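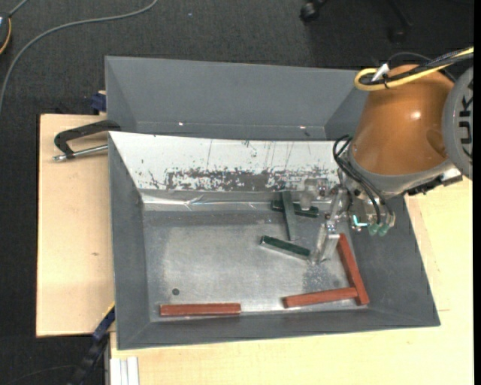 Green and reddish-brown blocks in a gray metal bin.

Local History Board > Dates and anniversaries > When was Gumport founded?

femke_s
Posted April 28, 2026
Hello all. I am making a calendar of local dates for our town library, one short entry for each day, and I have a problem with Gumport. The old county book says it became a town in July 1871 with 2,388 people. The sign on the road from Cindale says 1868. Which one should I print?
Femke Stevens

millrace44
Print 1868. That's when the post office opened and everybody here counts from that.

S.Ueda
I do not agree with millrace44. A post office is not a town. Huletti had a post office for 14 years before it had a mayor. For the calendar I would use the date of the charter.
Shinji Ueda

millrace44
By that logic half the county has the wrong birthday. We had the centennial in 1968, I marched in it.

S.Ueda
I believe you, but a parade shows only what people thought in 1968. Also the number of people looks wrong to me. The newspaper in the same year wrote up to 3,000, and I think it counted the farms too.

oldquarry
Are you putting in people as well? Governor candidates, ballplayers? Muñoz the pitcher was born in Huletti, not in Cindale as the plaque has it.

femke_s
Yes, people too, but I need the day and the month, and for Muñoz I have only the year. If you have a church record or a newspaper page, please write me.
About Gumport - I think I will make two entries, one for the post office and one for the charter. Does someone know the exact day in July?

S.Ueda
July 4 is in the county book, but I would check it. Clerks liked that date very much.

millrace44
Two entries is fine with me. Put the post office first.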